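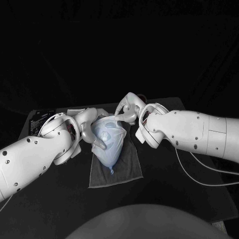
Gathered neck (bags and wrapping)

Household wiki > Packing and wrapping > Closures > Gathered neck

A gathered neck is what you get when you pull the open end of a bag, or the loose edges of a sheet of wrap, together into one bunch above whatever is inside. It's the step before the tie, the clip or the knot. I've written most of the closure pages on this wiki and I kept putting this one off, which is silly, as half the other articles link to it!

Names

I say "neck" and so does everybody I pack with. Līga Lepik calls it the collar, and Ching-wen Wan, who wraps gift baskets, says "throat," which I'll admit I've started using myself. The part below it is the body or belly, and the loose stuff sticking up on top is the tail (or the frill, if you fluff it out and it's pretty). On a bag with handles, the handles can end up in the bunch too, and then people disagree about whether to call the whole thing a neck. I do.

Gathering

There are two ways I know well. The first is the pinch, where you just bring the opening together between your fingers until it's narrow enough to hold. It's quick and a bit lumpy. The second is the pleat, where you fold the edge back and forth like a paper fan and then squeeze. Pleating takes longer, but the neck comes out flat and you can get a clip on it.

With a thin, see-through plastic bag I nearly always pinch. One hand goes on the side of the bag, the other takes the top, and if there's a lot of air in there I let some out before closing - a bag that's puffed up tight is a pain to stack. If I'm packing something light and crushable, like meringues, I leave the air in on purpose and it makes a nice little cushion.

Twisting

Once the neck is gathered you can twist it. I go for 3 half turns on thin plastic and fewer on anything stiff. More turns make a tighter rope, but overdo it and the neck starts to kink and wander off to one side, and then your ribbon sits crooked. Mohcine El Ouafi twists the bag and holds the neck still. I hold the bag and twist the neck. We've argued over it through an entire Sunday of packing at Gukstead and I'm not going to settle it on a wiki page, but please do add your own method.
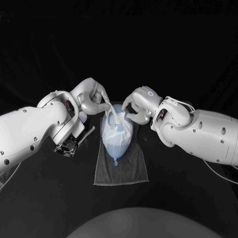
Round things are the hardest to wrap and also the most fun. There are no corners to fold against, so all the extra material has to go somewhere, and the only sensible place is up. Lay your sheet out, set the ball or melon or whatever you've got in the middle, lift the edges and keep collecting until everything meets on top. A balloon is wonderful practice (it weighs next to nothing and costs even less), and the pale blue one with white plastic wrap drawn up over it into a thin twisted neck is the shape I'd aim for, narrow and right on top. I'd copy the folded towel underneath as well. Round things roll, and a towel is softer than a bare table.

Closing

Wire ties, string, ribbon, tape and clips all work. Tie as low as you can, close to the belly, or the neck will loosen from below. For ribbon, wrap 2 times around before you start the bow. Flulero ribbon is the one I keep in the drawer, mostly because it was on the shelf when I ran out last April. Jaime Frade skips the tie altogether and folds the tail underneath, and that's fine for sandwiches you'll eat by noon.

Still missing

I'd love a section on paper, which tears when I twist it, and one on cloth bundles. Shahla Mazandarani has promised me the cloth one.

Related articles
Twist tie
Pleated closure
Ribbon, curling of
Wrapping round objects
Handle knot
Tissue paper

Contact the editors | 78 articles in this section | Back to top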